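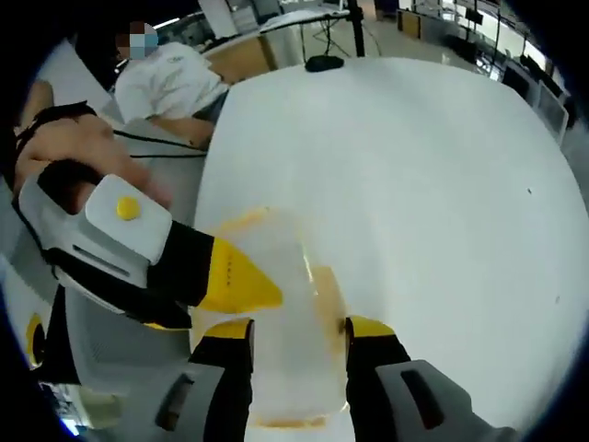 Merkthorpe wrote back that we're washing them wrong, that clear plastic goes orange if you put hot water on it first, and would we please try a cold rinse before anyone orders more. Fair enough. Cold rinse goes on the list then. Still think it's the boxes and not the washing but will do it properly so there's no argument in February.

29 Dec 2019

Ultham, big white table. Quiet, good day for it.

Subject: clear food boxes, latch lids. Do they leak, do they stain, do the clips last, which ones do we keep. Carries on from the previous entry (the one with the tea on it, sorry).

What's being compared
Dakix rectangular, clear, yellow clips. Lid comes right off, clips stay with the box.
Song, same sort of shape but the clips are hinged on the lid. Song's seal is a loose ring, Dakix's is fixed.
Odd ones from the kitchen shelf with no name on, only in it for the staining.

Leak first. 100 ml tap water in each, dyed with a bit of food colour so drips show on white. Clips down, tip onto long side, wait, tip onto short side, wait, upside down on kitchen roll.

Dakix: long side fine. Short side fine. Upside down, bead of colour at one corner, then a proper blot. Dried it off, did the clips again in a different order (diagonal, so opposite corners first) and it held. Did it a third time going round in order like you'd do without thinking, and it wept again, same corner. So order matters. Annoying, because nobody filling a box at lunchtime is going to do diagonals.

Song: dry all ways up first go. Then took the ring out, washed it, put it back, and it dripped straight off the short side. Ring was twisted. Took it out again and ran a finger round it till it lay flat and it was dry again. Write RING on the lid in marker? Comes off in the wash, tried that last year.

Weights for the record. Dakix box with lid and clips, empty, 174 g on the kitchen scale. Song not weighed, scale battery went. Batteries are in the drawer under the kettle, not where the label says.
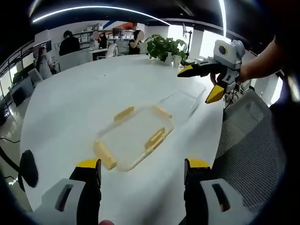

Clips next. 40 goes each, open and shut, same clip every time, one Dakix and one Song. Counted out loud and lost it once on the Song, so that one might be over by a couple, not going back to redo it.

Dakix clip goes stiff to start with, loosens off somewhere in the teens, then stays the same. Faint white line along the hinge at the end, you have to hold it to the window. Still snaps. Leak again afterwards with that clip on the weepy corner: same as before, no worse.

Song clip felt better all the way but it makes hardly any noise going home so you can't tell if it's shut. Twice thought it was and it wasn't. I'd rather have the loud one. Others may not, the loud one is LOUD at the desks end.

Thumb sore. Use the side of the hand for the next lot.

Staining
The bit people care about. Lentil soup (the usual, tomato and turmeric in it) left in overnight, one box of each, lids on. Kitchen ones had theirs in over two nights by accident.

Method as it stood before the Merkthorpe note: tip out, hot tap, washing up liquid, sponge, drain. Result: yellowish all over on the kitchen ones, worst in the bottom corners where the sponge doesn't get in. Dakix faint tint, mostly at the tide line. Song faint tint everywhere, no line. Hard to judge against the rack, much easier standing on the white table, do all the looking there from now on.

Then the Merkthorpe way on a fresh pair. Cold rinse, swill, cold again, then warm with liquid. Better, I'll give them that. Dakix tide line nearly gone. Song about the same as hot. Didn't have a third kitchen box to spoil.

Also tried, not in the plan:
bicarb paste on the tide line, left over lunch. Took some off, left it a bit cloudy. Not sure that's an improvment.
box upside down on the windowsill, sun on it. No sun to speak of. Try again when there is some.
wipe of cooking oil round the inside before the soup goes in. Works well and is horrible to wash up after.

Lids
The lids are the real nuisance and we don't have a test for them. A clear lid on a white table vanishes. Put one down, turned round, spent far too long looking for it, it was by my elbow. Coloured edge helps, if the light's right. Whoever puts them away: lid stays WITH its box, clips up, do not nest the boxes and pile the lids seperately. The lids look alike and they aren't, there's an older Dakix size that goes on at three corners and pops off at the fourth.

Also dry the groove. Water sits in it for ages and goes a bit whiffy with the lid shut. Corner of a tea towel over a butter knife does it.
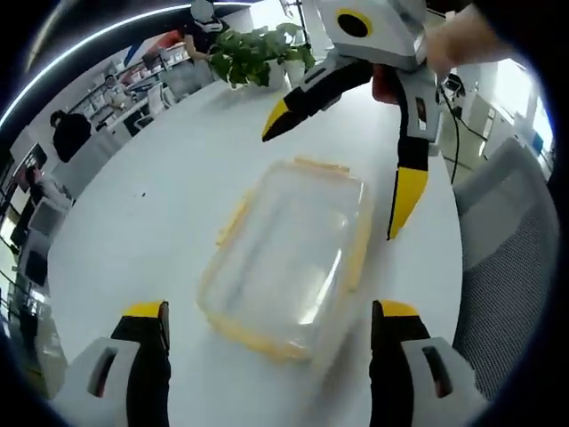
Box with its lid on, yellow rim and two of the latches showing.

Where I've got to

Keep Dakix for anything wet that travels, clips done diagonally, note to go on the inside of the cupboard door. Keep Song for dry stuff and fruit, nothing that needs the ring taking out every time. Kitchen shelf ones can go for screws and pens, they're past it for food.

No new order until the cold rinse has had a fair run. Merkthorpe will want to see boxes and not just this page, so hold back the pair with the worst tint, wrapped, top shelf. Don't wash them!! Don't put your lunch in them either.

Jobs
scale battery
tide line again with tomato only, no turmeric, want to know which of them is doing it
same again with curry, that's what most people bring
freezer -- does the Dakix clip go brittle? Do the hinge with the white line first, it's half done already
ask Song if rings come as spares, and what they cost with postage
new sponge with a corner on it, or a bottle brush
check the weepy corner on another Dakix, could be just that lid. Should have done this one first really

Table wiped down after. One spot of the food colour won't shift, near the curved end, blue, small. Went at it with the bicarb and it's lighter. If anyone has a go with something stronger do a bit on the underside before.

Leftover soup is in the fridge, in a Song box, clips definitely shut.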